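GRARKOTTON BENCH LAB
Hand-Held Gripper Pre-Use Inspection, with Comments
Units under comparison: Nellent (parallel finger, linked arms) and Dinsa (single slide)
Checklist revision 4
Inspection date: 16 Dec 2023

Scope

This sheet covers the mechanical, camera and handling checks done before a comparison run. It does not cover the data logger or the battery charger, which have their own sheets. Mark each line PASS, FAIL or N/A. A line marked FAIL stops the run for that unit only. The other unit may continue if its own lines are clear.

Comments below were entered at the bench and have been edited only for spelling.

Section A. Before power

A1. Battery removed, trigger released, fingers free to move by hand.
Nellent: PASS. Dinsa: PASS.

A2. Housing free of cracks at the handle joint.
Nellent: PASS. Dinsa: PASS.
Comment: Dinsa has a mold line at the handle joint that looks like a crack under side light. It was logged as a crack in May and cleared. Run a fingernail across it before writing it up again.

A3. Cable strain relief tight, no bare conductor.
Nellent: PASS. Dinsa: FAIL, then PASS after retightening.
Comment: the clamp screw on the Dinsa was a half turn loose. Thread locker not applied. To be done at the next service.

A4. Camera mount square to the handle, lens clean.
Nellent: PASS. Dinsa: PASS.
Comment: use the dry cloth in the lens kit. The shop wipes leave a film.

Section B. Fingers and linkage

B1. Pad blocks seated, all pad screws present and snug.
Nellent: PASS. Dinsa: PASS.
Comment: check with the short driver, hand tight only. The Rudley driver bit is too long for the Dinsa and will round the heads if held at an angle.

B2. Pad faces clean and flat.
Nellent: PASS with remark. Dinsa: PASS.
Comment: light dust and minor scuffs are acceptable on the face of a pad. Reject a pad if a nick can be felt at the contact edge or if any material is lifting. Brush dust off before a friction run — compressed air only moves it into the joints.

B3. Link bushings seated flush, no visible gap between ring and arm.
Nellent: PASS. Dinsa: N/A (no links).
Comment: a bushing that has crept out will show first as side play at the pad, well before it can be heard. If the pad rocks when pushed sideways, remove the arm and reseat the bushing. Do not add a washer.

B4. Fingers open evenly about the center line.
Nellent: PASS. Dinsa: PASS.
Comment: open the unit fully over a plain surface and look at it through its own camera. Compare the left and right pads against the center of the view. A small difference in how wide each pad looks is a matter of camera angle and does not fail the line. A difference in how far each pad travels does. 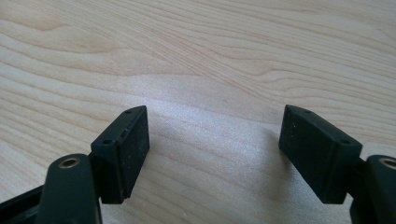
B5. Full stroke, open to closed, without sticking.
Nellent: PASS. Dinsa: FAIL.
Comment: Dinsa hung up twice near the closed end. Slide wiped and cycled again, same result. Unit held back from Section D until the slide is cleaned properly. The Nellent ran 13 cycles with no change in feel at the trigger.

B6. Pads meet along the full face when closed.
Nellent: PASS. Dinsa: not checked, see B5.
Comment: use a strip of copy paper. It should drag the same at the top and bottom of the pad. If it pulls free at one end only, the pad block is not seated and B1 must be repeated.

Section C. Camera and lighting

C1. Both fingers in view through the whole stroke.
Nellent: PASS. Dinsa: PASS.
Comment: it is normal for part of an arm to leave the view at full open. The pads must stay in.

C2. Exposure acceptable on the test surface.
Nellent: PASS with remark. Dinsa: PASS.
Comment: pale surfaces reflect the overhead light and the detail washes out between the fingers. Lowering exposure recovers it but the dark pads then lose their edges. Exposure left at the standard setting for both units so that the footage can be compared. A matte mat would help, but the earlier runs were done without one and changing now would split the set.

C3. Frame timing locked to trigger position.
Nellent: PASS. Dinsa: PASS.
Comment: largest offset seen was 2 frames. The limit is 4.

Section D. Handling run

D1. Pick and release of the standard block set.
Nellent: PASS. Dinsa: held.
Comment: 103 picks logged on the Nellent. The drops were all on the thin plate, which the operator has to tip up on one edge before the pads can get under it. The same plate gave trouble with the previous pads, so the cause is probably the pad edge thickness. A thinner edge has been requested.

D2. Operator fatigue noted.
Nellent: wrist tiredness reported late in the run. Dinsa: held.
Comment: the Nellent is nose heavy. Moving the battery to the rear of the handle is possible with the existing bracket and should be tried before any decision on weight.

Section E. Open items

Dinsa slide to be cleaned, then B5 and B6 repeated in full.
Dinsa clamp screw, thread locker.
Nellent thin-edge pads, on request.
Nellent rear battery position, trial only — keep the original bracket holes.
Section D comparison to remain blank until both units have run the same block set at the same exposure setting.

Result: Nellent released for use. Dinsa not released.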